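Section 5. Visitor Demonstration Set-up (Two-Arm Bench)

5.1 Purpose of this section

This section covers preparation and operation of the Plitora two-arm bench for visitor days and short demonstrations. It assumes that the bench has been assembled, leveled, and commissioned according to Section 2, and that the operator has completed the supervised runs in Section 4. It does not replace either one.

The demonstration program is named Dowel Hold. One arm grips an upright wooden dowel and holds it in view of the visitors. The second arm stays parked until the two-arm part of the program, which is optional. A full cycle with the two-arm part takes 5 minutes. Without it, a cycle takes 2 minutes.

Procedure owner: Uzma Bhutto, Demonstrations. Last revised 8 Nov 2020. Changes in this revision: new standoff distance in 5.3, revised grip force limits in 5.5, and a new fault table in 5.8.

5.2 Items required

Check that the following are at the bench before starting.

- Plitora bench controller with the Cura operator software installed
- Two arms, mounted and cabled
- Gripper fingers, standard black set, fitted to the demonstration arm
- Turned wooden dowels, one in use and at least two spare
- Hex key set from the bench kit
- Lint-free cloth
- Floor tape and barrier posts
- Wuvby pendant with emergency stop
- Printed copy of the visitor notice (Appendix C)

NOTE: Dowels with splits, flat spots, or glue residue must not be used. The grip check in 5.5 compares finger opening against a stored value, and a damaged dowel will give a false fault.

5.3 Preparing the area

1. Clear the floor on all sides of the bench to a distance of 2 meters. Equipment that stays inside this distance must be listed on the area sheet.

2. Set the barrier line with floor tape and posts. The minimum standoff for visitors is 2 meters from the edge of the work surface. Earlier revisions gave a shorter distance, and any tape left from those revisions must be removed.

3. Route floor cables away from the visitor side. Where a cable has to cross a walkway, fit a cable cover over its full width.

CAUTION: Do not route arm cables together with the power strip lead under one cover. Leave slack at the arm base so that the cable does not go tight at full reach.

4. Place the operator chair and pendant on the side of the bench opposite the visitors. The operator must be able to see both arms and the barrier line without standing up.

5. Read the visitor notice aloud to anyone who will assist during the day. Assistants stay outside the barrier while the arms are powered, unless the operator has engaged the pendant stop.

5.4 Power-up

1. Confirm that the emergency stop on the pendant is pressed in.

2. Switch on the controller. Wait for the Cura start screen. Start-up takes up to 9 minutes after a software update and much less on other days.

3. Log in with the demonstration account. Do not use a service account in front of visitors. Service accounts bypass the speed cap.

4. Open the Devices page and confirm that both arms, both grippers, and the pendant are shown as connected. A device shown in yellow is connected but has not reported a position.

5. Release the emergency stop and press Enable.

6. Select Home All. The arms move one at a time, the demonstration arm first.

WARNING: Keep hands and loose clothing away from the bench during homing. The arms may start from any position and the first movement can be toward the operator.

7. When homing is complete, open Programs, select Dowel Hold, and press Load. Confirm that the speed cap reads 11 percent. If it shows any other value, close the program and load it again from the demonstration account.

5.5 Fitting and checking the dowel

The dowel is handed to the gripper by the operator in Teach mode. This is the only step in the procedure in which a hand enters the space between the fingers.

1. Put the controller in Teach mode. The status bar changes from green to blue.

2. Select Open Fingers. Wipe both inner finger faces with the dry cloth. Do not use solvent. Solvent leaves the faces slippery until it has fully evaporated.

3. Hold the dowel by its top, rounded end up, and lower the shaft between the fingers. Keep the narrowed neck clear of the inner faces. The fingers must close on the plain shaft.

4. With the other hand, press and hold Close Soft on the pendant. The fingers close at the lowest force setting and stop on contact.

5. Release the dowel and withdraw the hand. The dowel must stay upright without support.

6. Compare the grip with the view from the wrist camera on the Cura camera page. In a correct grip the dowel is upright between the two fingers, with the cap and the raised ring visible above them.
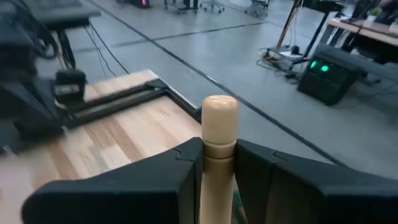

7. Select Set Force and enter the value for the dowel in use. The permitted range for wooden dowels is 5 to 9 newtons. Use the low end for a new dowel.

8. Pull upward on the dowel with light finger pressure. It must not slide. If it does, raise the force by one step and repeat. If it still slides at the upper limit, replace the dowel.

9. Press Store Grip. The finger opening is saved as the reference for the day.

NOTE: A stored grip is cleared at power-down. Repeat this procedure after every restart, including restarts during the lunch break.

5.6 Running the demonstration

1. Count is not kept by the software. If attendance figures are needed, record them on the area sheet.

2. Confirm that all visitors are behind the barrier line. Say "Arm moving" in a clear voice.

3. Press Start. The demonstration arm lifts the dowel, turns it through a quarter turn, returns it, and pauses.

4. At the pause, either press Continue for the two-arm part or press End. Do not leave the program at the pause for longer than 11 minutes. After that time the grip force is reduced automatically to protect the gripper motor, and the dowel may drop.

5. If the two-arm part is selected, the second arm leaves its park position and approaches at reduced speed. It stops short of the dowel, opens its clamp, and waits for the operator to confirm the approach on the pendant.

6. Press Confirm only after checking the gap by eye from the operator position. The camera page is not a substitute. The wrist camera has a wide field of view, and the second arm will look farther away than it is.

7. At the end of the cycle both arms return to their start positions. Wait for the status bar to turn green before speaking to visitors or turning away from the bench.

CAUTION: Do not pass a gripped item to a visitor. Items for handling are to be taken from the spare set and handed over at the barrier.

Suggested remarks for the operator are given in Appendix D. Operators may use their own wording but must state the speed cap and the purpose of the emergency stop at the start of each group.

5.7 Showing the camera page to visitors

The camera page may be mirrored to a second display. Before mirroring:

1. Hide the log panel. It shows account names.

2. Set the image to Live. The Review setting replays earlier cycles and can mislead visitors about what the arm is doing.

3. Place the display so that visitors can look from the screen to the bench without crossing the barrier.

4. Tell the group which arm the view comes from. The second arm can enter this view from the side, and its motion on screen is easily mistaken for motion of the camera.

Some blur in the camera view is normal during fast movement or when the camera is focused on the finger area. Blur on the dowel itself while the arm is stationary indicates a dirty lens. Stop the arm and clean the lens with a dry cloth.

5.8 Faults during a demonstration

Dowel tilts in the grip.
Press Stop. Enter Teach mode, support the dowel, open the fingers, and repeat 5.5 from step 2.

Message G-2, Opening out of range.
The fingers are gripping the neck or cap, or the dowel has been changed without a new stored grip. Refit the dowel and store the grip again.

Message G-5, Contact on one side only.
One finger reached the dowel first and the force reading is not balanced. Recenter the dowel. If the message returns, check the finger screws for play with the hex key.

Message A-9, Second arm not parked.
The second arm was moved by hand after homing. Clear the bench and run Home All.

Camera page is black, arms respond normally.
Reseat the camera connector at the wrist with the arm stopped. The demonstration may continue without the camera page, but step 6 of 5.5 must then be done by eye from both sides of the bench.

Visitor crosses the barrier.
Press the emergency stop. Do not use Stop or Pause. Restart from 5.4, step 5.

Faults not listed here are to be written on the area sheet and reported to the Osagie service desk. Do not clear an unlisted fault and continue with visitors present.

5.9 Closing down

1. Press End and wait for both arms to return.

2. Enter Teach mode, hold the dowel, and select Open Fingers. Return the dowel to its tray.

3. Select Park All. Press the emergency stop when both arms are at rest.

4. Shut down Cura from the menu, then switch off the controller.

5. Remove the barrier posts. Floor tape may stay in place between consecutive days but must be lifted after the last one.

6. Sign the area sheet and file it with the bench log. Sheets are collected each January.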